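# Play kitchen sets – your questions

We love a well-used play kitchen at Volledton Toy Library, and these are the things families ask us most at the desk.

## What comes in a set?

Pretend food, plus a few pieces of tableware to serve it on. Sets vary a lot, and that's half the fun! One might lean towards breakfast, another towards fruit and salad. The card in the lid lists every piece in yours.

## Does it matter if everything ends up in a heap?

Not a bit. Ketchup on the plate, half an orange beside it, a mug on its side, a strawberry off on its own – that's a proper lunch in the making. Just count the pieces against the card before you bring the set back. 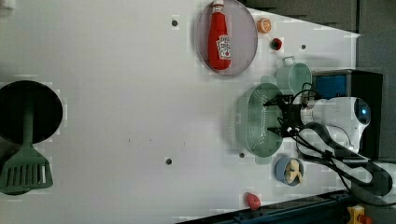
## Can we borrow the colander on its own?

Yes, and do! The green one is a huge favourite. Children fill it, tip it out, wear it as a hat and start again.

## How should we wash the pieces?

Warm water and a drop of washing-up liquid, then leave them on a towel overnight. Please don't use the dishwasher, as labels come off.

## How long can we keep a set?

For 21 days. You can renew once if no one else is waiting.

## What if we lose something?

Tell us and we'll look in the spares drawer. We have over 600 odd bits of pretend food in there, so there's a good chance of a match.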